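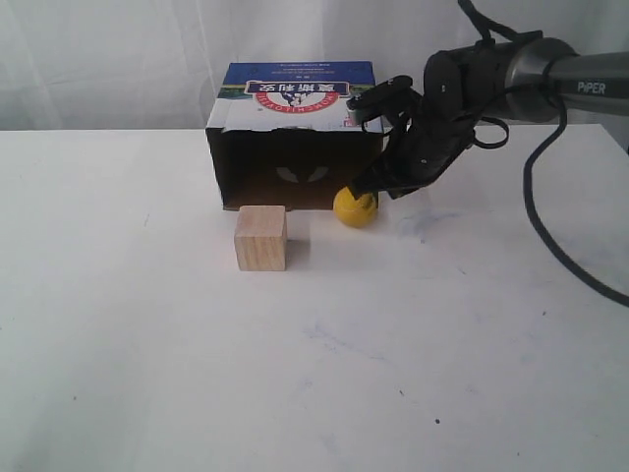 Vondex shop, back bench – December

Ball and cube into the carton, PiPER arm. Carton on its side, opening toward the front, cube just ahead of the lower left corner, ball to the right of it.

The ball is still the hard one. With the fingers coming down from the upper right they meet that side of it first, and on bad runs it rolls before they close. Dropped the approach height by 5 mm and cut closing speed from 400 to 200 in the config. Better on the first few tries, then the same miss again. I think the wrist angle is wrong and the speed only hides it.

Cube is fine from any start pose I tried. Leave those settings alone.

Cable: the black loop off the joint hangs down past the right side of the table. Shirin wants it clipped along the upper link before we let the arm reach further left. Agreed, but leave slack at the bend – last month's tie was too tight and pulled the connector.

Log stopped at line 1472 with a timeout on the gripper. Restarted, no repeat. Mirsad has the file.

To do:
wipe the table, blue smudges again
tape marks for the carton corners
try wrist turned further in, ball only
ask Amra if she still has the softer finger pads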